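Search this site
Search

Standby load, second pass

2019-05-22

The landlord's new supplier in Wakitstead sends a bill with a half-hourly breakdown, so I finally have numbers for the hours when I'm asleep. Between one and five in the morning the flat draws a steady 90 watts. The fridge accounts for part of that when averaged over its cycle. The rest is standby.

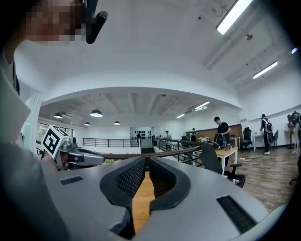 I put the Westska plug meter on each circuit in turn and left it for a full night. The router draws little and stays on. The old set-top box was the worst single item at 20 watts, and it draws the same whether the front light is red or green. The amplifier has a soft switch that cuts the display and leaves the transformer live.

Two caveats on the meter. It reads poorly below two watts, and it shows real power only -- the volt-amp figure is on a second menu and should be ignored for billing purposes. Anything that small I measured over 50 hours and divided.
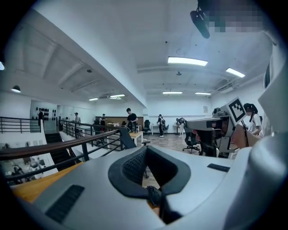
Annag Baird wrote in to say that the overnight figure is misleading on its own, as her water heater topped itself up at three every morning and she had blamed the television for a year. She suggests switching the heater off at the panel for one night and comparing the two curves. I did this. The heater here is on a timer and the curve did not move.

After putting the box and the amplifier on a switched strip, the overnight draw is down by 30 watts. The strip itself has a neon lamp, too small to register. I mounted it at desk height, where a hand can reach it. Standby is easy to ignore when the device is out of sight. Things left on a table get noticed, like the small black-framed print that says "NATURE" on the wooden one in the photo, and a switch at that level gets used. I will repeat the measurement in November, when the heating pump is running.
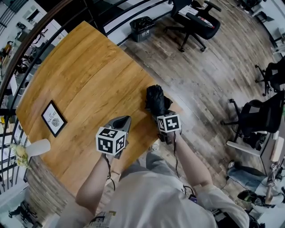 The Stunska strip I used has one switch for all its outlets, so the router needs a socket of its own. Liam Lynch asked whether a strip with separate switches would do the job. It would, at a higher price. Whichever type you buy, keep the cables long enough to lie slack; the two thin black ones trailing back along the forearms over that table have about the right amount of give. A plug under tension works loose and the meter then logs a gap. I lost one night of readings that way and had to run the amplifier again.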